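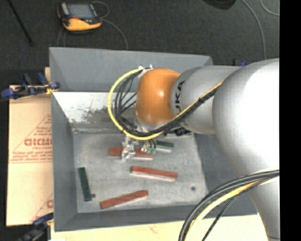
*The KUKA arm over the block bin, open day at Siltlow, 20/04/2019*

I went to the Siltlow open day mostly for the free coffee and ended up staying by the block-picking bench until they started stacking chairs! They let us stand pretty close (behind a taped line, and they were strict about it), so I got a good look at the gripper hanging right over one of the red blocks.

What I really wanted to hear about was the house rules. Siltlow wrote theirs in March, all 14 of them, and they're taped to the door. Nobody reaches into the bin while the arm has power, full stop. Whoever holds the handheld unit runs the job, and you ask that person before you step over the line. New programs get run slow first, with an empty gripper, and then again with a block.

I liked the one about cables. Before each session somebody follows them by hand from the base to the wrist, checking for rubbing and for loops that could snag. Looking at that big yellow loop by the orange joint, I can see why you'd want to! Clamps get a tug too.

The guide used to work at Privum, where the rulebook had 101 pages, and she said she'd read maybe 38 of them. Fair enough. I did ask if visitors ever cross the tape and got a very long look.

Cirnau has its open day next, and I want to see if they post their rules on the door too.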